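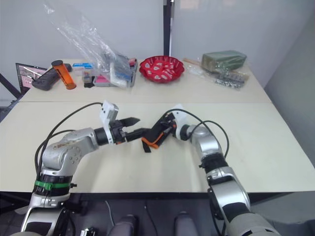
공구 롤파우치 정리, 팔 두 대로 하는 중

공방 살림 팁을 올리다 보니 이번엔 로봇 팔 대여까지 써 보게 됐네요. Villca에서 나온 양팔 작업대 대여 서비스고요, 기본이 9일인데 저는 16일로 늘려서 썼어요. 설치는 Nilton Huanca 기사님이 와서 해 주셨는데 케이블 정리만 한참 하셨답니다 ㅎㅎ

먼저 파우치 얘기부터요. 롤파우치는 꼭 완전히 펼쳐 놓고 시작하세요. 반쯤 접힌 채로 두면 그리퍼가 천을 같이 집어요. 저도 첫날 그걸로 한참 씨름했어요. 그리고 작업할 앞쪽 상판은 비워 두고, 나사 봉지나 부품통 같은 건 전부 뒤쪽 테이블로 밀어 두는 게 편해요.
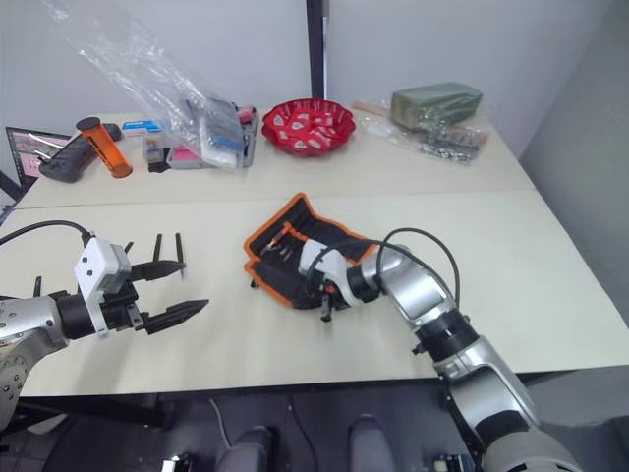 그렇게 자리를 잡아 놓고 나면 속도를 정해야 하는데, 저는 제일 느린 단계가 좋더라고요. 빠르게 돌리면 천이 밀려서 결국 손으로 다시 펴게 되거든요. 한쪽 팔로 가장자리를 눌러 주고 다른 팔로 집게 하면 훨씬 얌전해요. 드라이버 비트처럼 자잘한 건 아직 제 손이 빨라요. 이건 좀 아쉬웠어요!

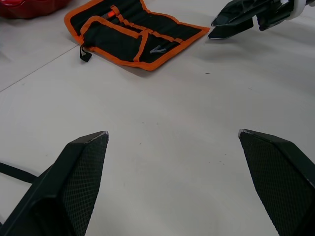 바닥이 미끄러운데 파우치를 고정해야 하나요?
얇은 실리콘 매트 한 장이면 충분해요. 테이프는 떼고 나서 끈적임이 남아 저는 안 써요.

핀셋은 팁 캡을 씌운 채로 집게 하세요. 끝이 휘면 속상하잖아요. 손잡이 쪽을 물리는 게 제일 안정적이었고, 그리퍼 패드는 하루 한 번 마른 천으로 닦아 줬어요. 천 먼지가 은근히 잘 묻어요.

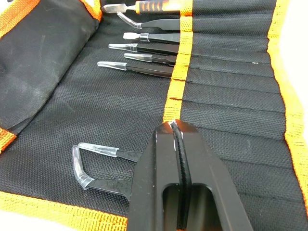

살림공방 수첩 제26호 · 110쪽

핀셋을 여러 개 꽂을 땐 방향을 한쪽으로 맞추고 가운데 밴드로 한 번에 눌러 두면 말아도 안 빠져요. 저는 휜 것과 곧은 것을 섞어 꽂는데, 종류별로 모으는 분들도 계시더라고요. 취향대로 하시면 돼요.

대여를 또 할 거냐고 물으시면, 9월에 부품 서랍을 싹 뒤집을 예정이라 그때 한 번 더 부를까 해요. 설명서는 좀 불친절해요. 특히 그리퍼 벌림 폭 맞추는 부분은 글만 읽어선 모르겠어서 상담 창구의 Hortensia Marulanda 님께 두 번이나 여쭤봤어요. 답은 금방 왔고요. 반납할 때는 케이블을 느슨하게 감아서 넣어 주세요, 꽉 감으면 다음에 펼 때 고생해요.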